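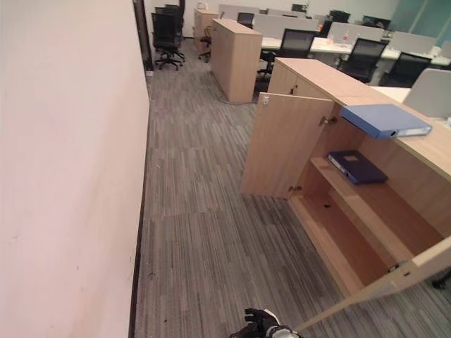 **Software catch-up, 22 June 2026**

Chair and minutes: Leonie Lüthi. Everyone from planning, perception and tooling came along, and the Fiko folks dialled in a few minutes late (their link was playing up again, poor things).

**Minutes of last meeting**

Accepted, with one correction: the gripper timeout belongs to Vemby, our planner, and I had put it down under Cullodeck. Sorry, all.

**Cabinet task: perception**

We spent most of the hour on this one, and it was a really good discussion. The door detector still copes best when a door is shut. Once both doors are swung open it has trouble deciding which edge is the hinge side, particularly on the pale wood-grain cabinets, where one panel looks very much like the next. The two blue binders are a much happier story - the dark navy one and the lighter periwinkle one now get separate labels, and the colour threshold that used to merge them has gone.

There was some back and forth over whether the small white labels on the binders should be used for working out orientation. Planning would love it. Perception is wary, as the labels are small and easily lost behind the fingers. We agreed to try it behind a flag and look at it again in July.

**Cabinet task: planning**

Vemby replayed 419 logged approaches overnight. Of those, 118 ended in a replan, and nearly all of the replans came from the open right door being treated as a solid box instead of a thin panel. The fix is written and wants a second pair of eyes. I offered mine, though somebody who knows the collision code better than I do would be very welcome!

The question of which binder to reach for first was left open. Fiko prefers whichever is nearest the hand, and we'd like to keep the order as a setting.

**Tooling**

Cullodeck now opens a full session of 3,662 frames without freezing, and there was a small cheer at that. The timeline still jumps when you scrub backwards. The Szűcs export is behind schedule, and we'll keep the old format going until it's in.

**Actions**

- Thin-panel door fix: Leonie to review, planning to merge
- Label orientation flag, off by default: perception
- Backwards scrubbing in Cullodeck, ticket 141: tooling
- Binder order setting, short write-up: Fiko

**Other business**

Please put your name on your branches. Next meeting in July, same time, and Fiko will take the minutes.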